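Bin-picking cell, software inspection checklist
Jilasix planner / Skusivau perception node
Inspected by: Mebrat Gashaw
Date: Jul 29, 2019

1. Joint and velocity limits
Pass. Limits loaded from the cell file match the controller. Override capped in software.

2. Planner collision model
Pass with comment. Bin walls are modeled as four sloped planes. The clamps on the left edge of the bin are missing from the model. Add both as boxes with padding of 47 mm.

3. Cable clearance at the wrist
Open. The planner treats the wrist as a bare link. The yellow cable stands out from the orange joint in a wide loop, with black cables along the same route. Extend the wrist hull to cover the loop before the next run at full speed.

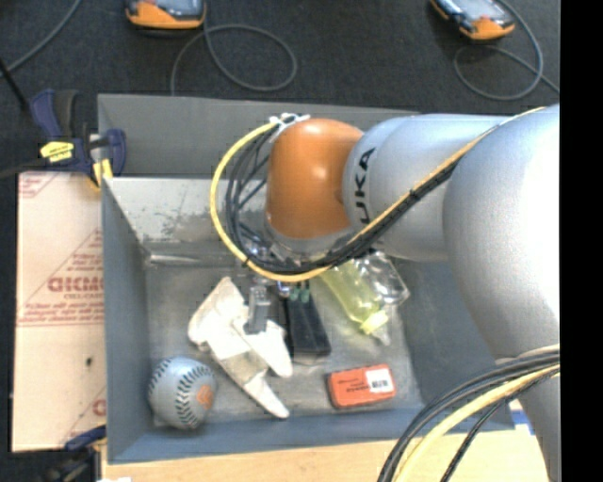 4. Segmentation on clear items
Fail. In 267 logged frames, the translucent bottle and the clear plastic were often merged into one mask. Grasp candidates on merged masks must be rejected until the node is retrained.

5. Stop on lost camera stream
Pass. Motion halted within the limit on each trial. Watchdog log saved under run 1,717.

6. Force threshold on descent
Pass. Value is read at startup only. Reload on change is planned for November.

Status: reduced speed only until items 3 and 4 are closed.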